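Pesside Women's League Prepares for Its 47th Year of Service 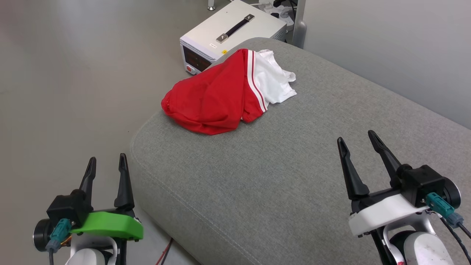

The Pesside Women's League will open its 47th year with a members' luncheon at the Lolo Room, and its president expects a full house. In an interview on Tuesday, December 30, 2025, she discussed the program, the League's scholarship fund, and the search for new members.

"The luncheon is the one occasion when all of our chapters sit down together," the president said. "We have members in Ula who have belonged for decades and have never met the women in Bakilana who joined last year. I would like to see them at the same table."

Seating will be assigned for the first time. The president acknowledged that the change had drawn objections from several longtime members, who are accustomed to reserving tables with friends. She said that requests for accessible seating and for couples attending together would be honored, and that the remaining places would be mixed by chapter.

The afternoon will include a performance by the Ula chapter's choral group, the installation of officers, and the presentation of the League's annual scholarships. The fund will award $3000 to each of 3 students entering nursing or teacher training.

"The scholarships were started with the proceeds of a bake sale," the president said. "Most of the money now comes from the August rummage sale and from gifts made in memory of members. Last August we had rain on both days and still met our goal, and I remain grateful to everyone who stood under those tents."

Asked about membership, she was direct. The Bakilana chapter has grown, while attendance at the Pesside chapter's morning meetings has declined. The board has approved a second monthly meeting in the evening, intended for women who work during the day.

"My mother could attend at ten in the morning. Many of our daughters cannot," she said. "We should have made this change sooner."

The League will also continue its reading program at the Bakilana library, where members meet with children after school. The president said that 20 more readers are needed before the spring session and that training is provided at no charge.

Luncheon reservations may be made through any chapter secretary. Guests are welcome, and those who require a kosher or vegetarian meal are asked to say so when reserving.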